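Home | Notebook | Wards and Words | Index | Contact
Filed under: old labels, coding, grumbles

2020-06-22

Back on the Lurkport case books. The plan was to finish the coding sheet for "melancholia, with obstinacy" before lunch. The sheet won, as usual.

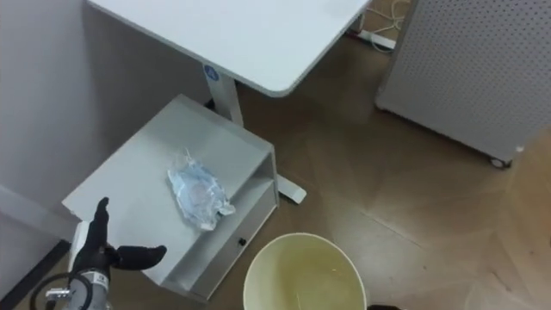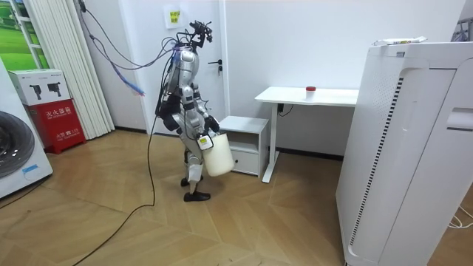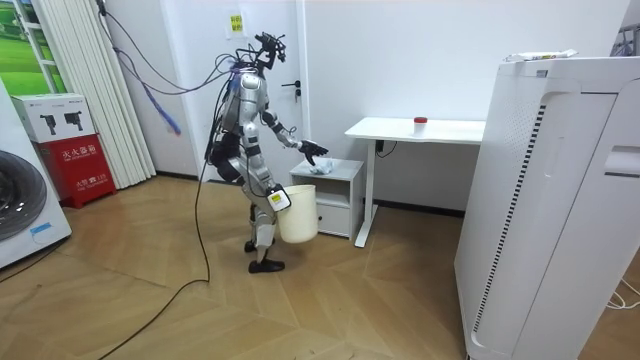 Bedside cabinet, three views. The bucket is in the second and third.

State of play: 447 admission entries typed up, of which 92 have a stated cause I can't read or can't believe. The Lurkport clerk had lovely handwriting until he reached the diagnosis column, at which point he seems to have changed hands, pens and possibly species.

Went through the 33 entries marked "nerves, general". In April I had lumped these under anxiety and felt pleased with myself. Read them again with the ward notes alongside and the lump falls apart. Several are plainly grief. One is a woman who hadn't slept since her lodger moved out, and I have no idea where to put her. Left her under "nerves, general", so the clerk gets that point.

Movcombe used a different list altogether. Their "nervous debility" covers people Lurkport would have called idle, and their "idle" doesn't exist, unless it's hiding under "want of occupation". Same county, same decade, two sets of sick people. Bear this in mind before being rude about any modern manual. (Was rude about the modern manual anyway, at length, in the margin of the draft. Take out before it goes round.)

Second rater's sheet arrived for the Hurville sample. We disagree on 29 entries. Nearly all of it is one argument had over and over: I code what the doctor wrote, the other sheet codes what the doctor must have meant. I think mine is safer. I also noticed I had broken my own rule on the religious excitement cases, where I plainly decided I knew better than a man who had met the patient.

Kamel scale - tried scoring a few of the longer case notes with it, for curiosity. It wants to know how often in the past fortnight the person felt low. The notes say "dull, eats well". Scored as missing. Everything scored as missing. Dropping it from the methods section, or moving it to an appendix where it can be dull and eat well.

To do:
- split "nerves, general" properly, keep the old code in its own column
- write the rule for "cause unknown" versus cause left blank (not the same, I keep treating them as the same)
- recheck the Movcombe page numbers, the second volume restarts at 1
- answer the second rater before the next batch goes out

Last updated: same day, after tea, to correct the spelling of debility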